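Chapter 7
Folding Tables and Small Tableware in the Shared Room

7.1 Scope of the chapter

Chapter 6 dealt with fixed dining furniture. The present chapter deals with furniture that is put up for a meal and taken down after it, and with the small set of tableware that such furniture can reasonably carry. The two subjects are treated together. The size of a folding top limits what may stand on it, and the order in which the tableware is laid and cleared decides how soon the table can be folded.

A shared room, as the term is used in this book, is a room in which people eat, sit, and watch television without a wall or a permanent change of floor between these uses. Rooms of this kind were the subject of the Mackay survey, which recorded 1312 households and is cited in several later chapters. The survey form had separate entries for tables that stay in place and tables that fold. The second group is the one considered below.

By the end of the chapter the reader should be able to name the main parts of a square folding table, judge whether 2 such tables can be used side by side, describe the resting positions of bowls and cutlery, and draw up a clearing sequence for a given room.

7.2 Parts of the table

A square folding table has three parts that matter here: the top, the edge band, and the underframe. The top carries the load and takes the wear. The edge band closes the rim and protects it from knocks during carrying. The underframe is usually of the crossed type, in which pairs of legs meet in an X and spread outward to the floor. The spread gives stability across the table but takes up floor area, and the feet of neighboring tables must be kept clear of one another.

Patterned tops are common. A veined marble pattern hides small scratches well. It also hides crumbs and dried drops, and the cleaning procedure in Section 7.6 therefore relies on wiping in overlapping strips, with no attempt to judge the surface by eye.
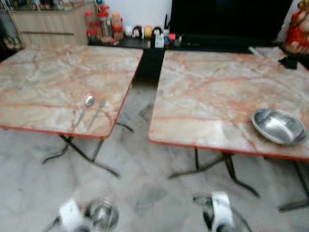

Figure 7.1. Square folding tables with crossed legs, placed side by side with a narrow gap. Spoon and fork on the left table; shallow steel bowl on the right table.

When two tables are used together, the gap between them is a matter of choice. A closed joint gives a continuous surface, but the edge bands rub and a cloth drawn across the joint will catch. A narrow gap avoids both faults. It has its own cost - cutlery laid near the inner edges can be pushed into it - and small items should be set back from the inner rim by the width of a hand.

The joint should be checked for level before anything is laid. Two tops of the same model may still differ slightly in height if one underframe has not been opened to its stop. The remedy is to lift the low table, open the legs fully, and set it down again. Packing under the feet is not recommended on tile.

7.3 Position in the room

The tables should stand clear of wall furniture so that a person can pass behind them and so that doors and drawers can be opened. In the Pimoser layout, which is used for the exercises in this chapter, the long wall is taken up by a low cabinet with a television on it, and the eating area lies in front. The cabinet top in such a layout tends to collect jars, bottles, and packages. These belong to storage and are not counted as tableware, even where they are within reach of a seated person. 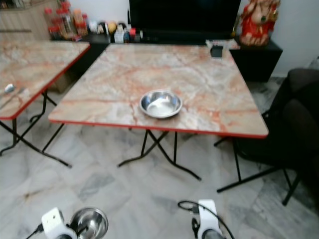

A chair adds to the floor area that the table needs. With crossed legs below, the chair can be pushed in only until its own legs meet the feet of the table, and the remaining depth must be allowed for in the plan. Students often draw the chair fully tucked in and then find that the passage is too narrow. The drawing should show the chair twice, once pushed in and once in use.

Objects that live on the table between meals, such as a small box, a holder, or a sheet of paper, should be kept to one far corner. The practice leaves the center and the near edge free. It also means that a single check of one corner is enough before the table is folded.

7.4 Resting positions of bowls and cutlery

A bowl has two useful positions on a small table. The place position is near the edge at which a person sits. The holding position is near the center, where the bowl is safe from elbows and can be reached from any side. Bowls awaiting clearing should be moved to the holding position first.

Round pieces of different diameters may be nested if the smaller sits inside the rim of the larger without wedging. Nesting reduces the number of trips to the sink. Pieces with food in them are emptied before nesting, and pieces of different materials are separated again before washing.

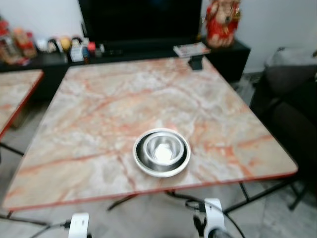 The stability of a nested pair depends on the base of the inner piece. A flat base resting on a flat well gives full contact. A rounded base touches over a small area and the inner piece may rock when carried. In the Bondeo trials, 200 carries were made with each type of base, and the rounded type was afterward restricted to single carrying.

Spoons and forks are laid parallel, with the handles in the same direction, so that they can be gathered in one hand. Cutlery is cleared before bowls when the bowls are shallow. Deep bowls may carry the cutlery with them. The Brarnus schedule, form 1505, sets out the full order for both cases and is reproduced in part in Section 7.5.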